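The Cream Puffer, Folded

A gallery from the guest bed, with notes

By Titilayo Tijani

Every winter I promise myself I will deal with the coats, and every winter the coats deal with me. This year I made it as far as one. It is a cream-colored quilted puffer jacket, it has the temperament of a large sleepy animal, and it does not care to be folded. I laid it on the bed, argued with it for most of a morning and came away with two pictures I like and a set of opinions I intend to share whether or not you own a puffer.

Regulars will know the Flat Things series (tablecloths, fitted sheets, the tent that will never again see the inside of its bag). A puffer is the opposite of a flat thing. It is mostly air and stitching, and you are trying to persuade the air to leave.

1. Lengthwise, and sulking
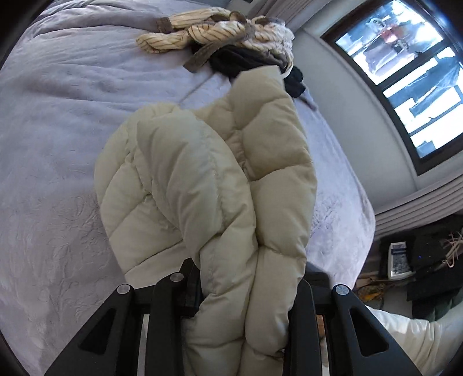 5 min read

Folded the long way, or at any rate bunched in that direction. Those soft, rounded channels are what you pay for in a puffer and what you curse in a closet. Each one would like to be its own small pillow. Fold across them and they push back, fold along them and they slide off each other like wet soap.

Note the flap of quilting that has curled itself over the front. I can't swear to whether it's a sleeve. At this stage of a fold everything is a sleeve.

The striped cream-and-brown cord lying in a loop on the bedspread is part of no method I teach. It looks very composed, though, and next to the jacket it comes across as the sensible cousin.

What I was after with the lengthwise fold is what my aunt used to call the baguette. You bring both sides in toward the zipper, lay the sleeves straight down the middle, and end up with something long and narrow that can be rolled from the hem. It's a lovely method for a light jacket. I have a thin Plovent shell that goes into a baguette in no time and then fits in a shoe box, where it lives, next to the shoe polish, quite happily.

With a thick jacket the baguette has a weak point, and it's the middle. All the bulk meets there: two sleeves, two fronts, whatever is in the pockets. (Check the pockets. I once rolled up a granola bar in November and met it again in July.) You can lean on it with a forearm and get a few seconds of obedience, which is enough time to reach for a strap if you've had the foresight to put a strap within reach. I have had that foresight perhaps twice in my life.

A few things that do help with the long fold:

Zip it up first, all the way. An open zipper lets the two fronts wander off in different directions and you'll spend the whole fold herding them.

Leave the cuffs pointing at the hem. If they point at the collar you get a lump at the neck that no amount of patting will fix.

Roll from the hem, slowly, so the air has somewhere to go. It leaves through the stitching and the collar, and it won't be hurried. Put your weight on the roll, wait, roll again. If you have ever tried to get a toddler out of a swimming pool you already know the pace.

Fold on a bed. I say this as someone who used a kitchen table for years out of principle. A table is the right height but the jacket skates around on it, and a velvety bedspread holds on to the fabric a little. The lavender-gray one has a faint pattern in it that could be flowers or could be paisley, and it has seen more laundry than I care to think about.

Pale fabric also shows you everything. The creases go gray where the material wrinkles, so you can read your bad decisions straight off the surface. On a navy coat I would have gotten away with all of it.

2. Spread out, partly folded, and considering its options

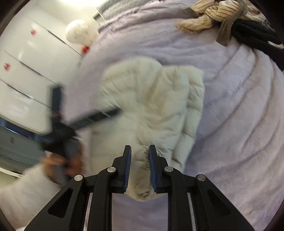 A short detour about storage

People write in about bags, so let's have the bag conversation.

Vacuum bags work. They work so well that I no longer use them for anything filled with down. Pack a down jacket to the thickness of a place mat and leave it there until fall, and it comes out with the look of somebody who slept in a chair. It will usually recover with some shaking and a spell in a cool dryer, but you have to remember to do it before the first cold morning, and on the first cold morning you will be late.

What I use now is a plain cotton storage bag from Jinthorpe, the 24-inch one, with a drawstring at the top. It isn't glamorous. It holds one thick coat or two thin ones, it breathes, and it can be shoved on a high shelf by a person of average height with below-average patience. I own two of them, and I've stopped pretending I need more.

The Cinwood hanging bags are nice too, if you have the rail space. I don't. My closet rail is given over to things I might wear to a wedding if anyone I know ever gets married again.

As for shelves: the top of the closet is fine, and under the bed is fine. The shelf over the radiator is where I kept mine for 14 years on the theory that it was cozy up there, and it was dusty up there.

Back to the jacket

The second picture is nearer to the way I do it these days, which is a square fold instead of the baguette. You spread the jacket out, get it more or less smooth, and turn in whatever sticks out until the outline stops looking like a coat.

In the picture it has two different corners at the top, one broad and rounded, one square, with a V-shaped notch between them. That is about as tidy as a puffer gets halfway through. I used to stop and fix the round side at this point. I don't anymore. It will be underneath by the end, and what is underneath is between you and the jacket.

The folded piece along the right side is the bit I'm proudest of. It lies there in its puffy segments, stacked up against the rest of the body like dinner rolls. I should admit that I can get one side to behave like that on nearly any attempt, and I can get both sides to do it hardly ever.

The method, for those who want to try it at home:

Lay the jacket face down with the zipper closed. Smooth from the middle outward with flat hands.

Fold one side in to the center line of the back, sleeve and all, then double the sleeve down so it runs along the fold. Press it. Say something firm.

Do the other side. At this point the first side will have come undone. Do the first side again.

Bring the hem up by a third. Pause here and kneel on it if nobody's looking.

Fold the collar end down over the top. If there's a hood, tuck it in before this step, or use the hood as a pocket and stuff the whole business inside it. The hood trick is cheating and I recommend it.

You should have a block you can lift with two hands. Mine tends toward the shape of a loaf that rose on one side. It fits the bag, and the bag has a drawstring, and a drawstring forgives a great deal.

Two notes on washing before you put it away

Wash it before storing, even if it looks clean. Cream in particular has a way of looking clean in January and telling the truth in spring. Collar and cuffs are the places to check. I use a small amount of gentle soap on a damp cloth for those, and run the whole jacket only when I've lost the argument.

Dry it longer than you think. Then squeeze the thick parts between your fingers and feel for clumps. If you find one, dry it some more. I've been tempted to put a jacket away nearly dry, I have done it, and I can report that the smell is something like a pond with regrets.

From the mailbag

The last Flat Things gallery (the Savchuk tablecloth, may it rest in its drawer) brought in 121 messages, a good share of them from people who iron their tablecloths and wanted me to know it. I'm happy for you all. One reader asked if the tablecloth fold can be used on a quilted coat. I tried. The answer is on my bedroom floor.

Another wanted to know why I don't simply hang everything. See above, under weddings.

A third asked how long the square fold takes. The first time, set aside an evening and some music. After that it goes faster, mostly from lowered expectations. I still refold mine if the pile leans, and I still put the good side facing out on the shelf so that guests who open the wrong door will form the wrong impression of me.

Next in the series: scarves, which ought to be easy, and the long wool coat with the belt, which won't be. If you have a belt method, send it in. Please keep it under a page, and please don't tell me to iron the belt.

Filed under: Flat Things, Closets, Winter
Posted 8th January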